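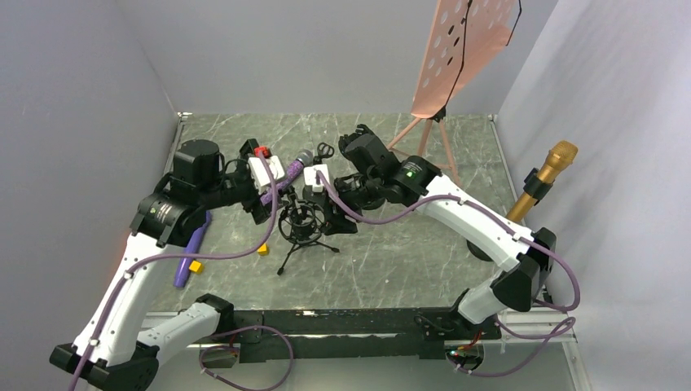
Fig. 3. Handheld mic, purple.

3. Setting up the Sirkano PA for a talk or small hall

Read section 2 first if the speaker has never been charged. Updated 28 Jul 2019 for the Sisora mixer, older Jultia mixer is in the back pages.

Before you start
Speaker, stand, mains lead, mic, mic lead, spare lead. Leads go missing more than anything else – check the bag before you leave.

Placing the speaker

1. Open the stand legs fully, tighten the collar. Tug it. If it slips, tighten again.
2. Lift the speaker on to the pole. Two people if the pole is raised.
3. Raise to head height or a bit over. Pin in the hole, always.
4. Speaker goes in front of whoever is talking, pointing at the audience. Never behind them.

CAUTION: Do not raise the pole on grass, gravel or a sloping floor. Use the short feet.

Connecting up

5. Everything off. Master volume right down.
6. Mic lead into channel 1. Push untill it clicks.
7. Mixer output to speaker input. Not the socket marked LINK, that one is for a second speaker.
8. Mains in. Tape down any lead that crosses a doorway.
9. Mixer on first, then speaker. Switching off is the other way round – speaker, then mixer. Get it wrong and you get a loud thump.

Setting the level

10. Mic switch on. Talk in your normal voice, not "one two one two" in a whisper.
11. Turn channel gain up till the green light flickers. Red means too much, back it off.
12. Bring the master up slowly. Walk to the back row and listen, or send someone.
13. Leave bass and treble at the middle mark to begin with. A boomy room wants less bass.

Note: a full room soaks up sound. Expect to go up a little once people are in.

If it howls
Master down first. Then move the mic away from the speaker, or the speaker forward. Hold the mic by the handle, hand off the mesh. Still howling, take some treble out.

If there is no sound
Mic switch. Channel mute. Lead in the wrong socket. Swap the mic lead for the spare. Fuse last (see page 171).

CAUTION: Never open the speaker case, even unplugged. Send it back to Vasconcelos with the repair slip, form 908.

Packing away
Coil leads loosely, dont wrap them round your elbow. Wipe the mic mesh with a dry cloth. Mic in its pouch, pouch in the side pocket. Recharge to 100% before storing, next full check is October.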